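I have been setting trays for four days straight and I have opinions now. A thread for anyone who is about to host people and has started panicking about napkins.

1/ Background: my family is coming in June and I decided this would be the year everyone gets breakfast on a real tray instead of a paper towel and a banana. I do not own a dining room. I own a coffee table and a lot of confidence.

2/ First thing I learned is that the tray does most of the work. Get one with a loud print and you can put plain toast on it and people will say ooh. I spent a whole evening on the Prutero site looking at plain gray ones and I'm so glad I closed the tab. Leaves! Flowers! Go big!

3/ But measure your plate first, please. I bought a gorgeous Vurine dinner plate that covered the entire tray. No room for a fork. No room for a mug. It was just a plate with handles.

4/ What you want is a plate that leaves space on both sides. Mine sits over to the left so the mug has somewhere to live. It's not centered and I had to make peace with that (took me a day).

5/ Patterns on patterns is fine, by the way. Tropical leaves and orange bird-of-paradise on the tray, navy brushstroke stripes around the rim of the plate, gold fork with a green handle on the left. On paper it sounds like a yard sale and I love it.
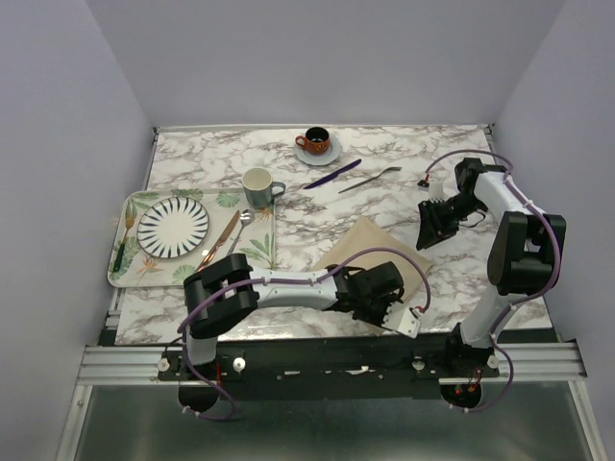

6/ THE SILVERWARE PART

Fork left, knife right, spoon next to the knife. I knew this and still had to look it up. If your knife is gold and your spoon is silver, leave it. My aunt has had mismatched spoons for 87 years' worth of family history and we all turned out okay.

7/ Straighten the knife last. Every time I move the plate the knife goes crooked, so now I don't even look at it until everything else is where I want it.

8/ Napkins. Cloth, beige, folded once or twice and done. I tried the fan. I tried the little pocket. The pocket took me longer than the eggs did and then it opened up on the way to the couch.

9/ Somebody in the replies asked if the napkin goes on the tray or next to it. On it, if you're carrying the thing anywhere. Next to it if you're eating right there at the table. I'd put it beside the fork but under the fork works too and keeps it from sliding off.

10/ Mug goes top right, handle pointing out. Fill it AFTER you set the tray down. I will not be taking questions about the rug.

11/ On ironing – I don't. Pull the napkins out of the dryer while they're warm, flatten them with your hands, stack them under a heavy cookbook. Mine is 450 pages of soups and it has never been more useful.

12/ Where I got stuff, since you're going to ask: the napkins are Softić, a pack of 4, and they wash well. The tray came from a tiny shop over in Nerkville that had one left in the window. I did a lap of the block pretending to think about it and then went back in.

13/ Still undecided on flowers. A bud vase is cute until you have to walk with it. Maybe one stem lying across the corner? If you've done this and it didn't end up in the butter, tell me how.

14/ Doing jam dishes tomorrow. I have too many jam dishes.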